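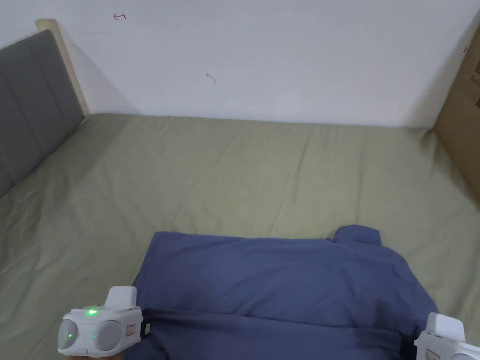
Are There Really Boy Jobs and Girl Jobs?

Maybe you have heard someone say that boys are good at fixing things and girls are good at looking after people. Grown-ups say it. Cartoons say it. Toy boxes say it without using any words at all.

Should you believe it? Let's poke at it a little.

Start with the toy store. A toy company called Zumico sells a doctor kit in two colors. The blue box says "Be a Surgeon!" and the pink box says "Be a Caring Nurse!" Open them up and you find the same 13 plastic pieces. So what is the box telling you? Mostly that Zumico would like families with a son and a daughter to buy 2 kits.

Next, people like to say, "But look around! Most nurses are women, so women must be born that way." Hmm. Most nurses being women tells you who has the job today. It doesn't tell you why. Maybe some boys wanted to be nurses and got laughed at. Maybe they never met a man who did it. You can't tell just by counting.

Jobs also switch sides. Long ago, most office secretaries were men. Later, most were women. Did everybody's brain change? That seems like a lot to ask of a brain.

What about surveys? Last June, the kids' magazine Batell asked 285 readers what they wanted to be, and then printed "Girls Don't Like Machines" in big letters. Look closer and nearly half of the girls had picked a job that uses machines. Big letters are easy to print. Always read the small ones too.

Be careful with the opposite kind of claim, too. A poster that says "Girls Can Do Anything!" sounds nice, but if the robot club still has only boys in it, the poster hasn't done much. Ask who got invited, and who gets to hold the screwdriver.

Next time you hear "boys are" or "girls are," try asking:

How do you know?
Did you check all of them?
Who is selling something?

Written by Daniyal Janjua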